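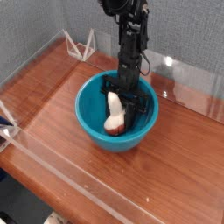
Refinishing a kitchen table — oil or poly?

pultard_porch
Posted Wednesday, 9:12 pm
Hi everybody, long time reader, and I finally have a question of my own. We eat every meal at our table, plus homework, plus bread dough on weekends, and the old finish has gone dull and a little sticky near my chair. I've sanded one leaf down to bare wood and now I'm stuck. My neighbor swears by oil, my brother-in-law swears by polyurethane, and I'd love to hear from people who have lived with either one for a few years (kids and hot casserole dishes included!).

lallis72
Oil, oil, oil. I did ours 9 years ago and I still love running my hand over it in the morning. Yes, you have to redo it now and then, but it's a pleasant Saturday job with the radio on, and if somebody leaves a ring you just rub that spot and go on with your life. Three thin coats to start, wiped off well, and let it sit a day between each.

marti_m
I have to disagree with my friend above, with love. We oiled ours and it drank up spaghetti sauce like it was thirsty. After the second summer I gave up and put on satin poly, and I haven't thought about it since. With little ones I'd go poly every time.

lallis72
Well now, how long did you let the oil cure before the spaghetti? Mine got close to a month with a sheet over it.

marti_m
Ha — four days, maybe. You may have a point, but who can go a month without a table?

giltard
Whichever you pick, please lay your oily rags out flat outside to dry, or put them in a metal can of water with a lid. Don't wad them up in the trash, they can catch fire all on their own. And try both finishes on the underside of the leaf first.

pultard_porch
Thank you all so much! I'm leaning toward poly on top and oil on the legs, if that isn't silly. Does anyone know if the oil will creep up under the edge where they meet?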